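July 18, 2024

Up too early again because my head was full of spreadsheets, which I know sounds like a complaint, but I was happy! I made coffee and sat down with the budget before anyone else was awake and got through the whole equipment tab before seven. The grant money has to be committed by the end of the month and I finally feel like I know what I want.

So, where we stand. The big question has been arm first or grippers first. Back in March I was all for the arm. I had the Madalura brochure pinned over my desk and I was ready to spend nearly everything on it, one arm and one controller, and then figure out the data side with whatever was left. Siu-fong Kong talked me out of it over about three lunches. Her argument is that an arm sitting there with nothing to learn from is a very expensive coat rack, and that we should put the first money into hand-held grippers, get people picking things up with them all day, and let the arm come when there's something to train it on. I argued. I made a chart. I have now completely come around and I'm a bit embarrassed by the chart.

The new plan is 6 hand-held grippers from Skoleck, with spare fingers and camera mounts, and then a lease on the arm for later in the year. Leasing! I had never even looked at it. Skestwood does a lease with service included, and we can hand the thing back if it doesn't suit us. Siu-fong found that on their site in ten minutes while I was still explaining why leasing wouldn't work.

Numbers, so I don't have to hunt for them again tomorrow:

Spare finger sets, $91 each, one set per gripper to start with.
Camera mount, $261 each, and every gripper needs its own.
Shipping from Skoleck is a flat fee if it all goes in one order, so it all goes in one order.
Extra batteries and cards come out of the supplies line, not equipment. Ask Hoi-yan if that's really allowed.

Called Hoi-yan Kan at ten about exactly that and she said yes, supplies is fine, as long as each item is under the limit and I don't try to sneak a computer in there. (I was going to sneak a computer in there.) She also wants a second quote for anything over the limit, so I wrote to Liu, the small shop that built the jig for us last winter. They can machine fingers to our drawings, and if their price is anywhere close I'd love to give them the work. They pick up the phone. They also tell me when a drawing is dumb, and I've come to value that quite a lot.

After lunch I got to try the hand-held one again, out in the office with the flowers. I'm in love with this thing. I know I'm supposed to be neutral until the quotes are in but it sits so nicely in the hand, and after a few minutes you stop thinking about it and just reach for stuff. Artificial flowers are a great thing to practice on too, fussy and bendy and all different shapes. I want more of them. Put a craft store run on the list, and go on a day when the parking isn't awful.
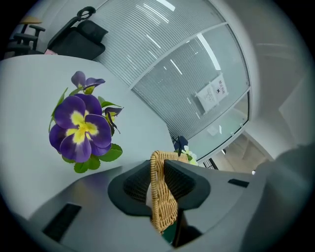
The thing I keep going back and forth on is finger material. Softer ones would be kinder to petals and stems and anything thin, but soft pads wear out, and then the spares line doubles and I'm back at Hoi-yan's door asking for more. My thought tonight is to buy the standard fingers for four of the grippers and try softer ones on the other 2, then keep a little log of when each set gets swapped out. If I start the log on day one we'll have real wear numbers to put in next year's budget in place of my guesses, and my guesses in March were terrible.

Also need to think about storage. Nothing fancy, a cabinet with a lock and a shelf for charging. I forgot to budget for a cabinet! I always forget the cabinet. Moved a little over from travel.

Tomorrow: send Skoleck the final list and ask about lead time. Ask Skestwood whether the lease clock starts at signing or at delivery, and get the answer in writing. Chase Liu after lunch if there's nothing by then. Show Siu-fong the new tab and let her gloat.

Too warm to sleep yet. Going to sit out back for a while with the Madalura brochure, just to look at it.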